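Housekeeping Assistant, Guest Lounges and Apartments (part-time)
Grokcombe House

Vacancies: 2
Hours: mornings, with some afternoon changeovers in the school holidays
Start: April, or earlier by agreement
Reference: 1805

Grokcombe House lets furnished apartments to families for short stays. Most of our guests stay between three nights and a fortnight, and many come with small children. We are looking for two people to join the housekeeping team, working mainly in the lounges and living areas of the apartments. Bathrooms and kitchens are covered by a separate team, although everyone helps out when we are busy.

What the job involves

You will be given a list of apartments at 8.30 each morning. Some will be changeovers, where one family has left and another arrives at 4 pm. Others will be mid-stay tidies, where the guests are still with us and have gone out for the morning. The two are quite different and you will be trained in both.

On a changeover you will strip the lounge of anything left behind, vacuum the sofas and floors, wipe down the TV cabinet and its shelves, check inside the drawers, and put the furniture back to the room plan. Lost property is bagged, labelled with the apartment name and taken to the office before you start the next room.

On a mid-stay tidy the guests' things stay in the apartment. Clothes left on the sofa are folded and placed on the arm or on a chair. Toys and ornaments on the shelves are dusted around or lifted and put back where they were. Mugs and plates go to the kitchen. If the television is on, leave it on unless the guests have asked otherwise on the door card. Please do not open guests' drawers on a mid-stay tidy.

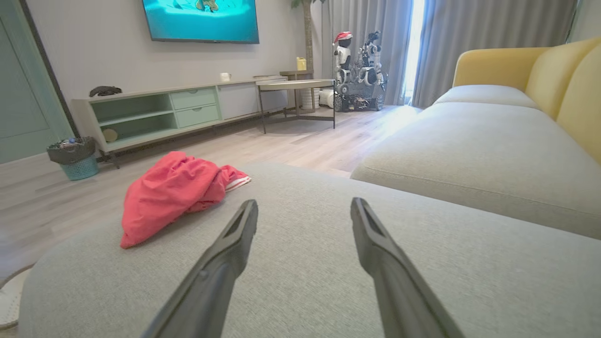 Grokcombe House Housekeeping

The lounges have pale seats and mustard-yellow backs on the sofas, so marks show up quickly on the cushions. You will be shown how to treat the common ones (tea, felt tip, sun cream) and which ones to report. We use Rillar fabric cleaner on the seats and nothing else. The floors are wooden planks and are swept first, then gone over with a well wrung-out mop. Painted cabinets are wiped with a soft cloth only, and the knobs are done at the same time. Each lounge has a wall-mounted television. Screens are dusted dry.

Who we are looking for

You do not need to have worked in housekeeping before. We do need someone who is steady, can work through a list without being chased, and is careful with other people's belongings. You will need to be able to move light furniture, kneel to clean under and behind it, and manage stairs, as the Miettinen wing has no lift.

Experience with laundry, childcare or care work is useful. So is a driving licence, as we sometimes need someone to take linen over to Ronodard, our second site. Mileage is paid for this and a van can be booked.

All posts are subject to two references. Applicants must be 18 or over.

Pay and conditions

The rate of pay is set out in the application pack and is reviewed each January. Work in the late afternoon or on a bank holiday is paid at a higher rate. Staff who complete the summer season receive a payment of £200 with their September wages. Tunics and gloves are supplied. You will need your own flat, closed shoes.

Holiday is pro rata. Parking is free behind the laundry building. The 290 bus stops at the main gate, and the first one of the morning gets in before the start of the shift. Tea and coffee are provided in the staff room, where there is also a fridge and microwave.

Training

Your first two weeks are spent working alongside one of the team. After that you will have your own list, with a supervisor checking rooms before guests arrive. Training hours are paid at the full rate.

How to apply

Application packs can be collected from the office at Grokcombe House between 9 am and 3 pm, or we can post one to you. Please fill in all sections, including the page on availability, and quote reference 1805. CVs sent without a form will be returned with a form to complete.

Closing date: end of February. Interviews will be held in March and last half an hour, followed by a short walk round one of the apartments. Please tell us on the form if you need any adjustments for the interview or for the job itself.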